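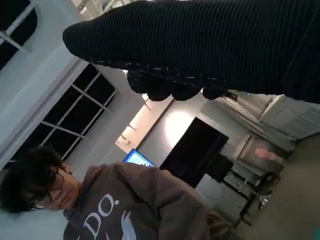
Hi all, Colton Gill from Skelville here. I'm after a few more people for the evening desk sessions at our place on Park, and I'd love it if some of you were new to us!

We're working out how to set up a shared room so people can stand being in it after dark -- where the tables go, which chairs get kept, how bright the ceiling lights should be, whether a screen on the wall helps or just gets in the way. You'd come in, do your own work at a table for a couple of hours, shift the furniture if it bugs you, then fill in a short form and have a chat with me.

You need to be 18 or over and okay with sitting near other people. Glasses wearers very welcome, I'd like to hear about glare. Wear whatever's comfy (hoodies are pretty much the uniform).

We have 15 spots left in April. It's $30 a session, paid on the night, plus tea and whatever biscuits I've remembered to buy. Starts at 7 pm. The Berklow bus stops out front.

To put your name down, ring the office on extension 315 and ask for me.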